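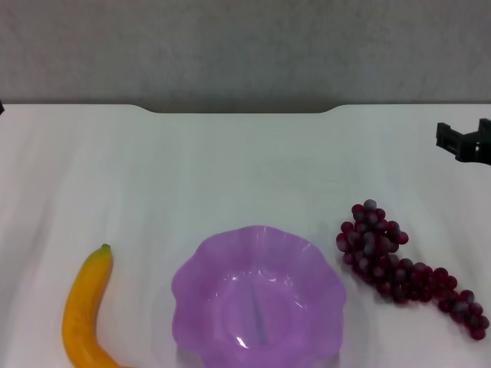 Unit 4: Assessing a bench manipulation kit
Course tutor: Shalini Joshi

The kit under review is the Motarbridge bench set, supplied by Borkowska. It consists of an arm with a two-finger gripper, a head camera, a controller and a box of plastic props. The review copy of the manual is on the course shelf. Page numbers below refer to it.

4.1 Standard task
Pick up a named piece of fruit and release it in the bowl. Banana and grapes are scored separately. The bowl starts empty and stays between the two fruits. A run ends at release or after 300 seconds.

4.2 Points to assess
Grasp: the banana offers one clear axis. The grape bunch does not, and the narrow end gives a poorer hold than the dense end.
Perception: the bowl is translucent with a scalloped rim. Check the rim height the software reports against a ruler.
Placement: record contact with the rim as a fault, even if the fruit goes in.

4.3 Supplier data
Borkowska quotes 1050 runs at its Tornow site, of which 793 were completed without a fault. The manual (p. 12) does not give the split between the two fruits. Roman Lis has asked for it.

4.4 Before the practical
Read the sections on homing and gripper force. Bring the blank score sheet. Groups using the Bomley controller should load the older settings file.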